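How to Wash a Dyed Cotton Top Without Ruining Everything Else in the Load

Posted 13/01/2025

I have read a lot of laundry advice and I don't believe most of it. Salt sets dye. Vinegar sets dye. Cold water never makes anything run. One thread I followed on the old Tivley boards had 2,852 replies on the vinegar question alone, and at the end of it people were still arguing over whether to use the white kind or the brown.

So what follows is the dull version. It works for cotton and cotton blends in reds, rusts, dark blues and black. It does not work for silk, and I would not try it on anything you'd cry over.

What you need

A sink or a bowl, plain liquid detergent, an old white cloth, a towel and a flat surface. You don't need color-catcher sheets. I used up a box of 12 and the last one came out as gray as the first, which told me there was dye in the water. I knew that.

Step 1. Read the label, then doubt it

Care labels are cautious. "Wash separately" often means the maker didn't want to hear from you. It can also mean exactly what it says, and you can't tell which by looking. Treat the label as a starting point and do the test in step 2.

Lay the thing out flat before you do anything else. Check the seams, the cuffs and the underarms, where stains like to hide until they've been through the dryer.
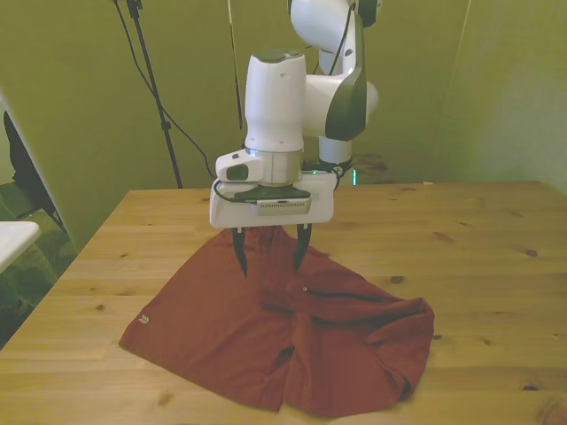

Rust red, spread out on the table. Reds get the cloth test every time.

Step 2. The cloth test

Wet a corner of the white cloth, press it hard on an inside seam and hold it there for two minutes. Look at the cloth. If it's clean, the piece can probably go in with other darks. If it's pink, wash it by hand. Test each color on a striped or printed piece, and test the thread too if there's any fancy stitching.

I wrote "probably" on purpose. A test on one seam tells you about one seam.

Step 3. Wash it by hand

Cool water, a small squirt of detergent, garment inside out. Push it under and move it around gently for a few minutes. Don't leave it soaking overnight, whatever your aunt says - a long soak gives loose dye more time to settle somewhere you don't want it.

Rinse until the water runs clear. With a new top this took me 6 rinses last August. The bottle of Nement detergent I was using said one would do.

Step 4. Get the water out

Roll it in the towel and press. Don't wring it. Wringing pulls the neck out of shape, and I've never seen a stretched neck go back, though I've read plenty of people who swear that steam will do it.

Step 5. Dry it flat, but not on bare wood

This is the part most guides skip. Damp cloth left on a wooden top can mark the wood, and the wood can mark the cloth. Pale softwood worries me most. Put a dry towel down first, or use a rack. If you're told the table is sealed, drip a little water on a spot that won't show and wait. If the spot goes dark, so much for sealed.
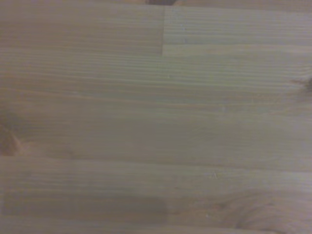
Step 6. The first trip through the machine

After two hand washes with clear rinse water, I let a piece join the dark load. Cold cycle, inside out, nothing pale in there. I still won't put in white socks, even old ones.

If something does run

Keep the stained item wet and wash it again right away. Don't dry it. I've had decent luck with the oxygen powder from Vesen on cotton, and no luck at all with the Zariņš stain stick, which cost twice as much and left a ring. Your results may differ - water varies a lot from town to town, and I've only tried these at my own sink.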